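July 17, 2019

Quick one today, on my lunch and the phone keeps going.

So the Zotulico boat is late again. Four days this time. We had 21 boxes on it, mostly tiles for Bianchini plus a few odds and ends for Zistero, and the whole lot is sat outside the port waiting for a berth. Not even a rough time from the agent. "Tomorrow or after." Great, thanks.

I moaned about this in May and a few of you wrote in to say just switch to the other terminal. Fair enough. Had a proper look. The other terminal wants us to book slots for the lorries two days ahead, and if the boat slips you lose the slot and pay again. With the way this service runs we'd be paying again every single week. So no. Staying put for now.

What gets me is the storage. Free time starts when the box comes off the ship, fine, but they pulled 382 boxes off the last call in one go and the yard was solid. Couldn't get a lorry near it for a day and a half. Then a bill for the day and a half! I rang, got passed round three desks, ended up with Edgardo Enriquez who at least picked up and at least knew what I was on about. He's knocked some of it off. Not all. Said to send the gate tickets over with the times on, so that's tonights job.

If you ever take one thing from this blog, keep your gate tickets. All of them. I've got roughly 181 in a shoebox going back to last summer and that box has paid for itself several times over.

Tisen have been better, I'll say that. They're our hauliers on the inland leg and they've started texting the driver's number the night before. Small thing, saves me an hour of ringing round. Their rates went up a bit in spring but I'd sooner pay it than go back to the last lot, who once took a box of Zistero's shelving to completely the wrong town and then asked me where it was.

Bits of the new office furniture came too, finally. Desk next week, supposedly.
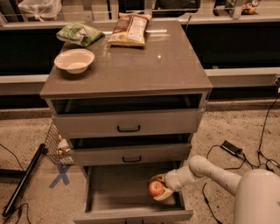 Drawers, snacks, bowl.

Right, back to boats. Bianchini want a date for the tiles and I haven't got one. Their fitters are booked for Monday so if the ship berths tomorow night we might just scrape it, customs permitting. I've done the paperwork early so all it needs is the arrival number. Have asked Tisen to keep two lorries loose for Friday, they said probably.

Will post when it's alongside. Comments are open again by the way, the spam got silly so I had them off for a bit.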